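8 Oct 2021

Day two of no sugar and I am already bargaining with myself. Kedir brought a box of those almond things from Zarei into work, still warm, and I had to go stand by the copier until they were gone. 10 of them, gone by nine thirty!

Dinner was early, and I got the plates out before I'd decided what to cook (eggs, in the end, with way too much pepper). Parvaneh called while I was eating and we talked for 60 minutes – mostly about her sister's move to Sodgate and whether the couch will fit up the stairs. I say no.

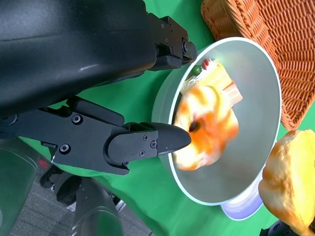

Before bed

Headache, but a small one. Drank mint tea and read 2 chapters. Need to buy more eggs tomorrow, and call Mom back.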